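I used to scrub the limescale off my kitchen taps until my arms ached. Now I soak an old tea towel in white vinegar, wrap it round the tap and go and have a cuppa - an hour does it. Keep it off marble though!
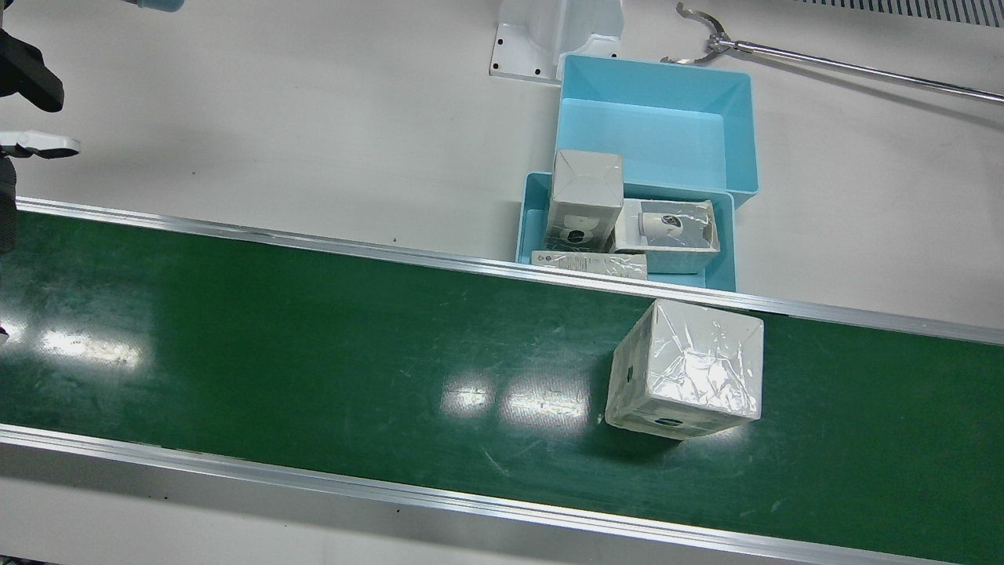

Archana says she prefers lemon halves, pushed over the spout and held on with a rubber band overnight.

I've tried that too and it smells much nicer, but a bag of lemons costs more than my 600 ml of vinegar.

Last updated: July

Comments

Sarla Awasthi: Does this work on shower heads?

Mittal: Yes, tie a bag of vinegar round it.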